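Programme Diary: Flandden Residency and Walking Stay
Wednesday

The morning was given over to the second reading of the participant handbook, which must be with the printer before the end of July. The handbook sets out the terms on which the organisation arranges stays in Flandden: travellers make their own way to the district, secure their own insurance, and are received on arrival by a host household. The programme supplies lodging, two guided walks, the workshop days and the evening talks. It does not supply transport from the airport, and this point has now been moved to the first page in response to correspondence received last season.

Fourteen places will be offered for the spring intake. The number is unchanged from last year and reflects the capacity of the host households, one of which has asked to receive couples only. The request has been granted and the allocation sheet amended accordingly.

At 10:30 the itinerary was reviewed in full. The coastal walk to Takgate remains on the second day. The path was closed for resurfacing over the winter and the landowner has confirmed in writing that it is open again, although the lower stile is still to be replaced. Participants who do not wish to walk may spend the day at the Juveck weaving rooms, where the looms are in use on most weekdays and a light lunch is served. The cost of the lunch is borne by the participant. It was noted that this had been described in last year's brochure as "included", and the wording has been struck out.

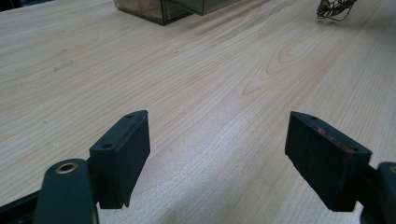 Yolanda Sorensen asked whether the lunch might be absorbed into the programme fee after all, as it was a small sum and the guests at Juveck had been embarrassed to be handed a bill in front of their hosts. She added that she would sooner see the fee rise a little than have the matter raised again at the table. The point was accepted in principle. The fee stands at 600 dollars for the core programme, exclusive of flights, and any increase will need to be settled before the handbook goes to print. I have undertaken to obtain a revised price from the weaving rooms and to circulate it by email.

The remainder of the morning concerned the evening talks. Two of the four speakers have confirmed. The talk on the district's shipping families will be given in the old chapel, which has heating but very limited parking, and guests will be asked to walk down from the centre. The talk on traditional boatbuilding has no confirmed speaker at present. Should none be found, the evening will be offered as free time and the programme description altered to say so. I do not consider it proper to advertise an event that depends on goodwill not yet given.

A letter was received from a past participant who attended the autumn intake and wished to record her appreciation of the bread-making afternoon. She also observed that the welcome pack contained a map in which the harbour and the post office had been transposed. The map has been withdrawn. A new one has been requested from the district visitor centre, and until it is received guests will be issued with written directions.

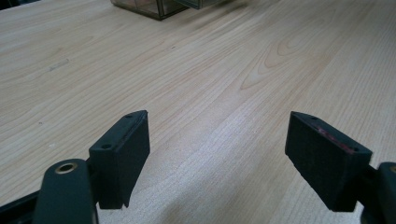 In the afternoon attention turned to the agreement with Xenos, the small coach firm that carries guests between Flandden and Takgate. The current agreement expires at the end of the season. The firm proposes to continue on the same terms, with one alteration: bookings are to be confirmed 14 days ahead, where previously a week was sufficient. This presents some difficulty, as participants are permitted to choose between the walk and the weaving rooms after they arrive, and the number requiring the coach is not known until then. I have replied asking whether a provisional figure would satisfy the firm, to be corrected on the evening before travel. The driver has always been accommodating in practice - it is the written terms that require attention.

The matter of dietary requirements was also dealt with. The booking form will in future ask for these in a separate field, and the answers will be passed to the host household with the consent of the guest. Under the previous arrangement they were entered under general remarks and were, on at least one occasion, overlooked. The household concerned has been most gracious about it, as has the guest.

There was brief discussion of whether the programme ought to offer a shorter stay, of three nights, for travellers already touring the region by car. Views differed. The host households prefer a full week, and have said that guests who stay only a night or two tend to treat the house as a hotel. Against this, enquiries for shorter stays have been regular since the new year, and most were from people who had visited the district before and did not need the introductory walk. No decision was reached. I recorded my own view that a trial might be made in the shoulder season, with two households at most, and that the talks should be open to such guests on payment at the door.

Correspondence was closed at 4:45. Outstanding items are the revised lunch price from Juveck, the reply from Xenos, the replacement map and the fourth speaker. The colour proofs of the handbook cover have arrived and are acceptable, save that the name of the district has been set with a single "d" on the spine. The printer was telephoned and has agreed to correct it at no charge.

The office will be unattended tomorrow morning while I inspect the new guest room at the upper farm. The household has asked that I come before nine, and that I bring the spare set of bed linen from the store cupboard.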